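Bin picking (equipment budgeting)

Budgeting for bin picking is the part of automation planning that deals with the cost of a robot cell meant to take loose parts out of a container. It covers the arm, gripper, vision equipment, guarding, software licences, installation and the labour needed to keep the cell supplied. Estimates in this area are known for running low, and the term "turnkey" has no agreed meaning among sellers.

Scope of a quotation

A typical quotation lists the arm first, as the item buyers recognise and can compare. Grippers, hoses, cable dressing, mounts and the bin itself tend to appear under a single line called accessories or peripherals. Critics of this layout say it hides the costs most likely to grow. The planning consultant Damián Durán has argued that a buyer should ask for the quotation again with the arm left out, and judge the supplier on what remains.

Cycle times are a second source of dispute. Sales figures are commonly measured on a full bin of identical parts. The last few parts, lying flat on the floor or tight against a wall, take longer and are sometimes left for a person to collect. Few quotations say who that person is or what the hours cost.
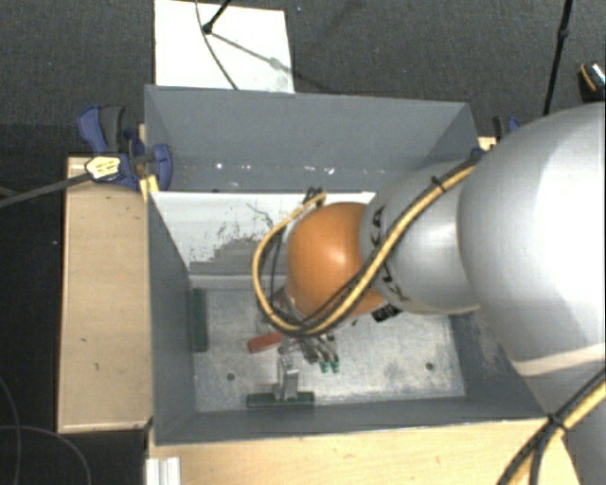 Trial cells

Many buyers pay for a trial before committing to a purchase. A trial cell is usually cheap to build, with a bin clamped to whatever base is handy, and its low price is often carried forward into the main budget as if it proved something about the finished line. It doesn't. Fixed mounts, safety fencing and electrical sign-off are rarely part of a trial, and a bin held by clamps may not sit in the same spot after a forklift has changed it over.

The Ladbridge trial is sometimes cited in favour of early testing. Fikex, a maker of pipe fittings, ran 200 picks with a supplier's engineer present and recorded 13 failures. The supplier, Jarkmont, described the result as encouraging. Fikex asked for a second run without the engineer, and the purchase was put off until July while the terms were argued over. No results from the second run were released, so the case supports less than either side has claimed for it.

Recurring costs

Finger wear, cable replacement and software renewals fall outside the capital budget at most firms and are easily missed. Bravo, a planning spreadsheet passed around among smaller manufacturers, allows two spare sets of gripper fingers and two days of operator training. Neither allowance is explained in its notes. Users have also criticised it for treating programming as a one-time expense, although a new part shape can mean new fingers and another visit from the integrator.

Payback

Payback periods are normally worked out from wages saved. The method assumes the displaced worker did nothing except pick parts, an assumption that seldom survives a morning on the shop floor. Inspection, sorting and clearing jams still have to be done by someone, and should be charged against the cell.

See also: machine tending; acceptance testing; total cost of ownership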